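Endaso Service Desk
Ticket: gripper loses small cartons during transfer
Site: Skutovville, packing cell 2
Status: open, waiting for part
Opened: Sep 8, 2020

Reported problem
The cell picks small cartons from the table and puts them in the tray. Since the last change of fingers it drops some of them on the way. The Trokeo controller shows no alarm, only "part lost" after the move. In the morning run we had 6 drops in 76 picks.

Checked so far
Air and cables are not the cause, this gripper is electric and the plug is tight. I cleaned the inner faces of both fingers with alcohol and ran the homing again. The drops continued, so I went on with slow jog and one carton at a time. 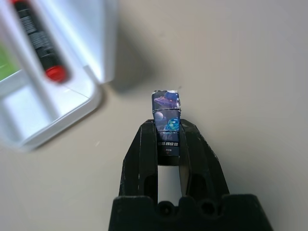
With the low grip the carton stands upright but its upper half is above the fingertips. At slow speed it stays. At full speed it leans when the arm stops – I repeated this 3 times and the result was the same.

Changes made
Pick height raised by 6 mm in the Frota program. Closing force left as it was, as more force would mark the printing. Acceleration on the transfer move is one step lower.

Result
Better, but still 2 drops in the next run of 76. I think the fingers do not close fully parallel. Please send a new finger set and the colour chart for the pad hardness – our copy is from November and it does not list the soft type.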